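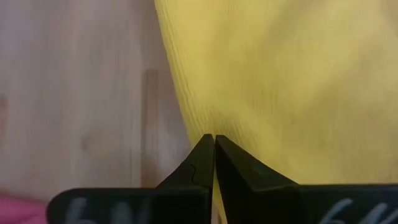
3 min read

Folding cell at a linen plant – what happened to your operators?

seamwise
Posted November 9, 2022
We run a small commercial laundry in Makstead. In May the owner signed with Starkbridge for a cell that picks cloths from a sorted pile and squares them up before the folder. It has handled 597 cloths on its best shift. My question concerns staffing. Four people used to feed that line by hand. Two now tend the cell and two went to inspection. Pay grade is unchanged, but the job descriptions have not been rewritten, and the shift leads are asking what they are supposed to train for.

dockside_m
What does "tend" mean in practice? At our site it meant clearing double picks all day. Ribbed fabric was the worst for us, as the fingers caught two layers and the folder jammed.

seamwise
Mostly that. Also swapping bins and logging faults. The log has 37 fault codes, and the operators use four of them.
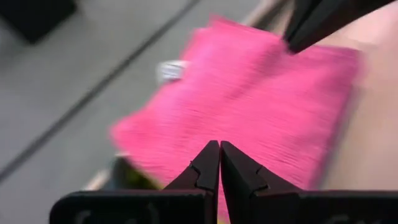 Pink cloth at the fingertips.

Lụa Bùi
I was a feeder for six years and now do fault handling on a Jastton line. My wrists are better. The pace is worse. By hand I set the rhythm and could slow down for a bad batch. With the cell, the stoppages arrive when they arrive, and I am on my feet between them with nothing I can put down or pick up. Ask for stoppage minutes per operator, not only cloths per shift.

kpl_retrofit
Disagree on the metric. Stoppage minutes punish whoever gets the thin fabrics. Track by fabric type and leave names out of it, or people will stop logging.

Lụa Bùi
Per operator as in workload, so that two people are not covering what needs three. I did not say publish it.

kpl_retrofit
Fine, but it will get published. It did at Buzatu. Almost every lead there had it on the wall within a month.

Sơn Dương
Maintenance side. Before rewriting anything, decide who is allowed to change grip settings. We left it with the vendor and each adjustment took a service ticket. After we trained two former feeders to do it, they got a technician rate – the only part of the project the floor liked. They know how a cloth hangs better than I do.

dockside_m
Our management refused the rate. Same training, same duties, old pay. One of the two left.

seamwise
Settings are locked to Starkbridge under our contract. I will ask whether finger force and approach height can be opened up. Does anyone have a written job description they can share?

Sơn Dương
Sending you ours. Ignore section 4, it covers our boiler.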